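Skoler Laboratory Opens Simulated Kitchen for Remote Teaching of Robot Arms 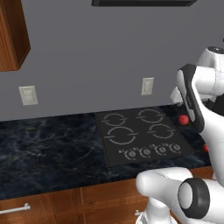

The simulated kitchen used in the remote teaching program, with the robot arm at the counter beside the cooktop. Rendering: Skoler Laboratory.

The Skoler Laboratory at Wollitia Technical College has opened its simulated kitchen to outside operators, the college announced in May. Under the new arrangement, people with no background in programming may log in from their own workplaces, take control of a robot arm on the screen, and carry out simple household tasks from start to finish. Each completed run is stored and used to train the control software that will later attempt the same task without a person at the controls.

The program is directed by Osvaldo Rocha, who joined the college from the Teixeira Institute and has led its work on teaching by demonstration since then. Funding for the first year has been provided by the Zevilness Foundation.

Operators steer the arm with a handheld controller. Moving the controller moves the gripper, and a trigger opens and closes it. The first task in the series asks the operator to bring the gripper down to a small object on the counter, grasp it, lift it, and set it down at a given spot. Later tasks involve the cabinets and the cooktop controls.

"A person who has cooked for years knows how to reach past one thing to pick up another," Rocha said. "That knowledge is very hard to write down as a set of rules. We would like to record it as it is done, and we would like to record it from people who do not all move the same way."

The laboratory has so far collected 508 demonstrations, most of them from its own staff and students. Rocha said that this early set was useful for testing the recording system but too narrow for training. Staff members had learned to approach objects from the same side and at the same speed, and the trained software had difficulty when an object was placed close to the cooktop or near the front of the counter.

To correct this, the laboratory will ask each outside operator to complete 100 runs of the opening task, with the position of the object changed before every run. Failed attempts will be kept and marked as such. Operators will also be asked to record a number of runs in which they deliberately begin from an awkward arm position and recover from it, a type of demonstration that was almost absent from the earlier collection.

The kitchen runs on the college's servers and is shown in an ordinary web browser. Delay between the operator's hand and the arm on the screen proved to be a concern during trials, particularly for operators connecting from outside the region. The recording software now logs the delay with each run, and runs in which it exceeds a set limit are put aside for review.

The laboratory also maintains a physical workbench in Room 2 of the Teixeira Building, where an arm may be guided by hand. In that method, the instructor takes hold of the arm and leads it through the motion while its joints are free to move. The college stated that hand guiding will continue for tasks that depend on touch, such as closing a drawer gently or turning a stiff knob, which operators find difficult to judge from a screen. Results from the two methods will be compared at the end of the first year.

Recordings will be made available to other teaching institutions on request. Operator names will be removed before release, and participants may withdraw their runs at any time before that point.

Applications from prospective operators are being accepted through the laboratory's office. Applicants must be at least 18 years of age and have a steady internet connection. Controllers will be lent for the length of the program, and a training session of one hour is required before the first recorded run. Sessions are offered at 10 a.m. and 3 p.m., and may be attended remotely.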